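Clandholm ground floor: lighting, floor layout and furniture notes

Facilities bulletin, May - Workspace section

The ground floor at Clandholm is now in use as shared work space. Occupants have asked for the fit-out details in one place, so this item collects them: lighting, the area under the stairs, the whiteboard wall, tables and cables. The mezzanine is covered only where it affects the floor below. Desk assignments are handled separately and are not repeated here.

Ceiling and lighting

The ceiling is white corrugated sheet with the crossing beams left exposed. The ridges scatter light to the sides, which helps near the walls but leaves the area under the mezzanine edge a little dim in the late afternoon. General lighting is on two circuits. The first feeds the long fluorescent fixture on the whiteboard side. The second feeds the round ceiling lights toward the glass partition.

Both circuits switch on at 8 in the morning and can be overridden at the wall panel. The override holds until the evening reset. Anyone working later than that needs to press it again, once per circuit. Pressing it twice turns the circuit off.

The round lights are dimmable and the fluorescent fixture is not. Requests for a lower level near the whiteboard cannot be met with the present fixture. A replacement has been priced under order 3209 and will be reviewed with the rest of the summer electrical work. 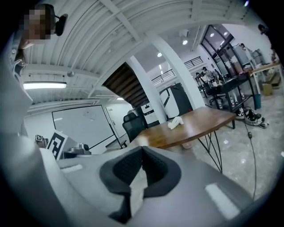
Clandholm, ground floor: the staircase, mezzanine railing and glass partition.

The staircase and the space below it

The stair planks are dark brown wood and their underside is open to the room. Dust and grit come through with foot traffic, mostly in the first hour of the day. Do not store paper, fabric or open electronics directly under the flight. The sloping headroom is also a hazard for anyone backing out with a load, and the low end should be treated as a no-storage zone.

The white columns next to the stairs are structural. No hooks, tape or cable clips on either of them. Adhesive pads lifted the paint on the last two occasions and the repair took longer than the fitting had. Signs belong on the freestanding holder by the door.

The mezzanine railing is black metal. Nothing is to be hung from it or balanced on it, including coats. Small items left near the edge should be moved back at least 80 cm.

Glass partition

The partition lets daylight through from the windows behind it. The frames are dark and show fingerprints more than the panes do, so the cleaning schedule lists them separately: panes every two weeks, frames weekly. Use a barely damp cloth on the frames. Glass cleaner leaves streaks on the finish.

Whiteboard wall

The large whiteboard is for shared use and is wiped at the end of the working day. Anything that has to stay up longer should be copied elsewhere. The surface reflects the fluorescent fixture when viewed from the stairs, and the best reading position is a few steps to the side. Markers are ordered through Kushwaha with the regular stationery. The white door to the right of the board must open fully at all times, so chairs should not be parked in front of it.

Tables and chairs

The wooden tables with thin black metal legs came over from the Bikis building. The legs are the hairpin type and are fixed to the top with screws, which work loose when a table is dragged. Lift from both long sides when moving one. Check the screws by hand afterward and tighten any that turn freely - a quarter turn is usually enough. Do not use a powered driver, as the threads in the wood strip easily.

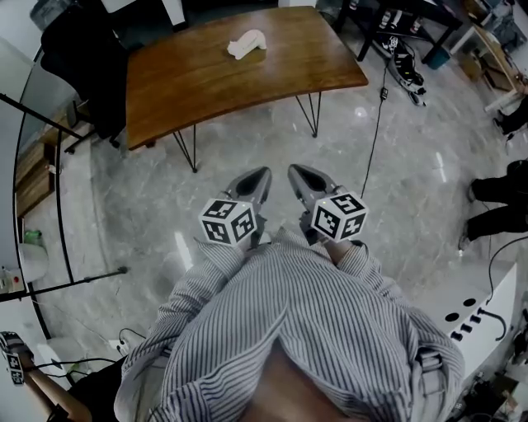 The tops take rings from cups within an hour or so. Cork mats are on order. The gray marble-patterned floor shows marks from bare metal, and each leg should have a felt pad under it. Spare pads are in the supply cabinet, 12 to a card. Replace all the pads on a table together, otherwise it rocks.

Office chairs go back to a desk or table when they are not in use, with the backrest facing out. A chair left in the walking line is the most common complaint from the late shift, followed by shoes and bags under tables. Personal items may stay under a desk during the day as long as they are clear of the legs and the walkway.

Cables on the floor

Thin black cables are easy to miss against the pattern of the floor. Route them along a wall where the length allows. A cable that has to cross open floor should lie flat and straight and be taken up when the work is finished. Inline connectors should sit clear of the main walking line, where they are less likely to be stepped on or caught by a chair wheel. Flat cable covers are available from Grarkovden in lengths of 2000 mm and can be joined end to end. Return them coiled loosely, not folded.

Open items

Felt pads for the second set of tables are still to be fitted. The dim area under the mezzanine edge will be measured again once the evenings get darker. Faults with lights or furniture should be reported on the usual form with the location given by nearest fixed feature (stairs, column, whiteboard or partition).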